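I do not agree with people who say a cover song must stay close to the original. Last February I heard the band Storkov play an old ballad in a small hall, for around 164 people, and they changed almost everything. The slow piano was gone. Ruba Srour sang the first verse with only a bass behind her, and the chorus came much later than we expected.

My friend Tamer Fakhoury was angry. He said that if you remove the melody of the piano, you must give the song another name. I understand him, but I think he loves the recording more than the song.

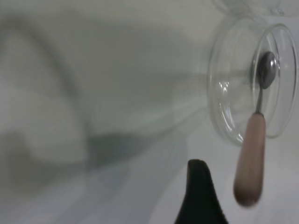
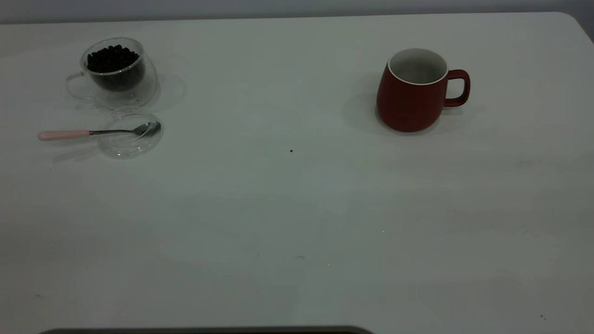
A song is words and a tune, and these can live in many clothes. When I was a student I owned 3 versions of this same ballad on cassette, and the one I played most was the strangest. It made me listen to the words for the first time.

Of course, some covers are bad. A band can make a song faster and louder and have no idea why. Storkov had an idea, and I could hear it even in the parts I did not like. The drums in the last verse, for example, were too heavy for me.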